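# Review: Kesudach Surface Wiping Protocol, second edition

*Kind of product: printed binder plus PDF, 306 pages in all. For teams that record people doing household cleaning so that robots can learn from it.*

I bought the Kesudach protocol in September, when our small group was getting ready to record bathroom cleaning for the first time. We had a kitchen set already, done under rules we wrote ourselves, and those rules had holes in them. Two people could follow them to the letter and hand in recordings that looked like different jobs. I wanted something stricter that someone else had already tested.

The binder costs 590 dollars for a team license. You get the main text, a set of tear-out checklists, a labeling guide and a template for the session log. There is no software. I used it for the whole of our bathroom set, on one vanity with a stone counter and a white basin, and this review covers that use only. I have not tried the floor or window chapters.

## Setting up the room

Chapter 2 is the part I would pay for again. It treats the room as something you check and sign off before anyone picks up a cloth. The rules are short:

- Cover mirrors and anything else that can show a face or the rest of the home.
- Take personal items off the counter. Soap and fixed or everyday items stay.
- Do not clean the counter in advance. Marks and smudges are part of the task.
- Turn labels away or remove them.
- Write down every item left on the counter, and put it back in the same place between takes.

The mirror rule is strict. The cover has to be opaque and it has to be fixed along the top and at the sides, with no part left to flap in front of the faucet. Kesudach allows paper, cloth or plastic. We went with black plastic and tape. The book says matte material is better, and it is right about that. Plastic sheeting throws highlights when it creases, and two of our labelers complained about it. I would buy matte fabric next time.
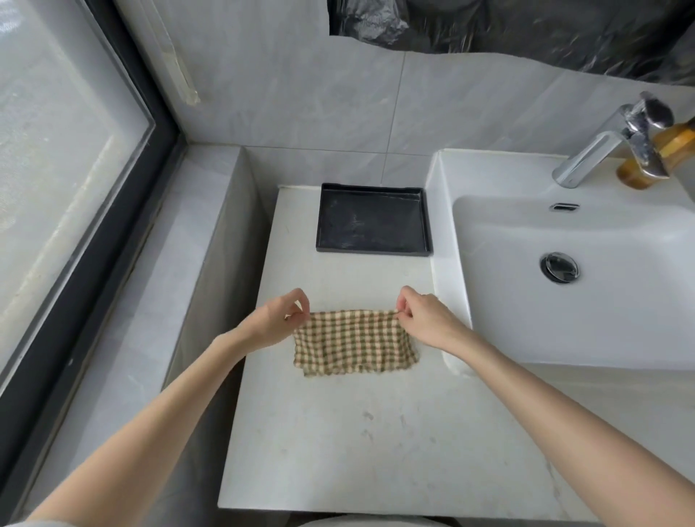
The protocol also wants the cloth shown to the camera before the first wipe, held by two corners so the size and pattern are clear. I thought this was fussy. After a day of labeling I changed my mind. A checkered cloth in a ball is hard to outline if you have never seen it open, and a couple of seconds at the start of a take saves a lot of guessing later.

Where the chapter falls down is light. It has a full page on lamps and one line on windows, which says to "control daylight." For a bathroom with a big frosted window next to the counter that is no help. We ended up recording only between 10 a.m. and 2 p.m. and wrote that into our log as a local rule.

## Rules for the wipe itself

This is the longest chapter, and the one people will argue with. Kesudach splits wiping into passes, turns and edge work. A pass is one stroke with the palm or fingers flat on the cloth. A turn is any change of the cloth's face or fold. Edge work is anything within a hand's width of a rim, a wall or the front of the counter.

Each of these has a start and an end that a labeler can find without asking. A turn, for example, starts when the fingers begin to gather the cloth and ends when the hand lies flat again. I like that. Our old rules said "refolds cloth" and left it there, and we had labels that were off by whole seconds.

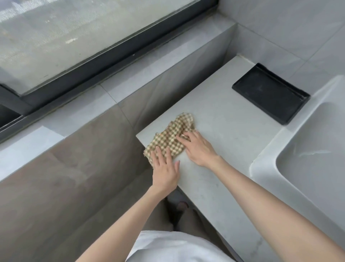

The rules also say what the person must not be told. You may say which surface to wipe and when to stop. You may not say which hand to use, which way to go or how hard to press. The reasoning is that a robot trained on coached wiping learns the coach. I agree with it, and I wish I had read it before we did the kitchen.

There is one rule here I think is wrong. The protocol asks for small items on the counter, such as a soap tray, to be lifted on every take and wiped under. In a real home most people go around a tray half the time. Forcing the lift gives you clean, even data of something people don't do that evenly. We broke the rule on purpose, let people choose, and marked each take "lifted" or "left." The log template has no field for this, so we used the notes column.

Sleeves get a paragraph too. Bare forearms or tight sleeves, no watches, no bracelets. Fine by me. It's easy to follow and makes the hands easier to track.

## Water and rinsing

The water rules are good and too short. Rinsing and wringing have to be recorded as their own segments, even when they come in the middle of a job. The faucet being opened and closed is labeled separately from the hands going under it. The stream should be thin enough that the cloth stays in view, and the drain should be left open.

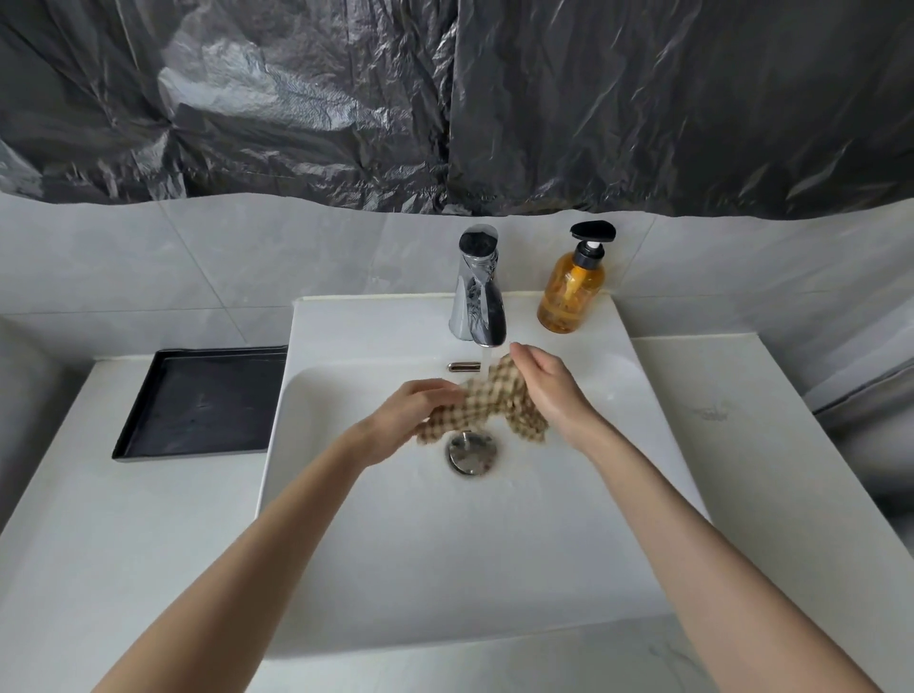 Wringing gets its own grip codes, and there are only four of them. That was enough for most of our takes. It was not enough for people who squeeze with one hand while the other holds the far end, and we added a fifth code of our own. If your group plans to share data with others who use the binder, write a local code like that on the first page of the log. The protocol does ask for this, but it does so in an appendix where you may never look.

The safety side for the robot is thin. There is a page on keeping powered equipment away from the basin, a note about splash covers for wrists, and a reminder that a wet counter is slippery for a rubber fingertip. If you plan to run an arm near water you need your own electrical rules and someone who knows them. Do not treat this binder as covering that.

## Checklists and log

The checklists are on heavy paper and tear out cleanly. There are 50 copies of the room sheet, one per session. The print is a bit small. I marked up the PDF on a tablet for the second half of the work and did not miss the paper.

The log template is a plain spreadsheet with too many columns hidden by default. Unhide them all before you start. We lost the cloth entries for our first session that way – they were typed in, then sorted apart from their rows.

## Compared with what else I looked at

**Zistach Home Task Guide.** Cheaper and easier to read. It covers more rooms but has no start and end rules for labels, so you would have to write those. Good if you are new and only want to know how to set up a room.

**Taheri checklists.** Sheets only, no text behind them. The privacy sheet is better than the one in Kesudach and asks about windows, voices and mail left lying around. I now use that sheet together with the Kesudach room sheet.

**Brulto.** More of a rulebook for the machine side, with speed limits, stop buttons and who stands where. It has almost nothing on recording people. If you have an arm running in the same room, get this as well.

## Rating

Four out of five for a team that labels its own recordings. Three if you send them out, as the labeling guide assumes the labeler can walk over and ask.

Changes I would like in the next edition:

1. A proper section on windows and daylight.
2. A field in the log for items lifted or left.
3. More grip codes for wringing.
4. Local codes moved out of the appendix and into chapter 1.
5. Larger print on the room sheet.

Shipping took longer than the order page said, and the binder came with one ring bent. Support sent a new one with no fuss.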